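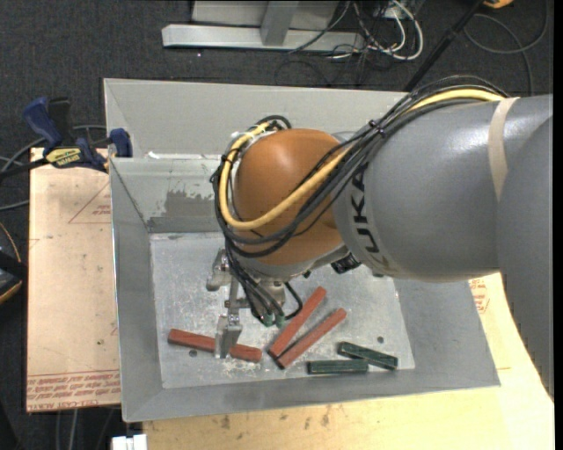 Re: Dye lots, again - and what the cold soak did

Filed under: List Archive > Natural Dyeing > Plants and Color

18 August 2021

Hi everyone,

I've been meaning to answer this thread for days and the pot kept getting in the way! Here is the part of the earlier message I want to pick up on:

> I followed the Stetar recipe to the letter with dried madder root and
> got brick orange on the first skein and a sort of tired salmon on the
> second. Same wool, same pot, same afternoon. Is my water the trouble,
> or am I cooking it too hot? I have a whole sweater's worth left to dye
> and I'm scared to start.
> - Carrillo

Please don't be scared to start! Madder is the most generous plant I have ever put in a pot and there is a red hiding in that bag of root, I'm sure of it.

First, heat. The Stetar sheet says to bring the bath to "a low simmer" and I think that line has sent more people to orange than anything else. The browns and yellows in the root come out strongly once the bath gets hot, and they will sit right on top of your red. I now keep mine at 150 Fahrenheit and take the pot off the burner if it creeps up. It's slow. I read a book next to it.

Second, the soak. This was my big discovery in April and I'm still excited about it. I chopped 346 grams of dried root, covered it with cold water and left it overnight, then poured that water off into another jar. It was the color of weak tea. Then I ground the root as fine as I could in an old coffee mill, added fresh water and started warming it. The first skein out of that bath was RED. Tomato red! I ran through the house with it dripping.

(Keep the jar of tea water, by the way. It gave me a very pretty peach on a scrap of silk.)

Third, your two skeins. If they went in one after the other, the first one took the best of the dye and the second got what was left, and I think that's your salmon. For a sweater I'd put everything in together, even if it means borrowing a bigger pot. I weigh out 100 grams of root for every 100 grams of dry wool and let it all sit in the bath until the next morning.

About the water - ours in Brerstead is hard as nails, and madder seems to love it. If yours is soft, a pinch of chalk in the pot is worth trying on a sample first. Tie a bit of string on each sample so you know which is which. I once had 8 little minis on the line and no idea what I'd done to any of them.

I mordant with alum, an hour warm and then left to cool in the pot. I used to skip the cooling and got streaks.

Has anybody here grown their own? I put 5 plants in a deep bed behind the shed and they have gone completely wild, scratchy stems all over the path. I know I'm supposed to wait three years before I dig. I'm going to try very hard to wait.

Send us a picture of the sweater yarn when it's done, whatever color it lands on!

Yatziri Contreras

Comments

grevitz: Grinding the root made all the difference for me too. Wear a mask, the dust gets everywhere.

woolshed_annie: Does the cold soak work with fresh root, or only dried?

Yatziri Contreras: Only tried it with dried so far. Ask me in three years!

pebble: Second bath salmon is my favorite color, I'd knit the whole sweater in it.

Recent in this archive

Weld or goldenrod for a clear yellow?
Alum amounts for silk
Washing out a bath that won't stop bleeding
Swap list: seeds and cuttings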